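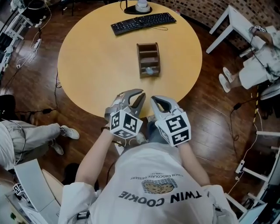

Zoltitstead lab teaches a robot to tidy, at human expense

A robot arm in Zoltitstead can now clear a desk it has never seen, most of the time. The team behind the Bakine project trained it without letting it practise. People did the chores instead, 500 of them, using hand-held grippers shaped like the robot's own.

The arm then copied the movements. Given 60 attempts at new desks, it failed at 29, mostly by shutting its jaws a little early and grasping air with great confidence.

Adding a short pause before each grasp helped – the team found this on a Friday, by slowing the arm down so they could watch it over lunch. Adeck, which is funding the work, wants kitchens next. Trials start in July.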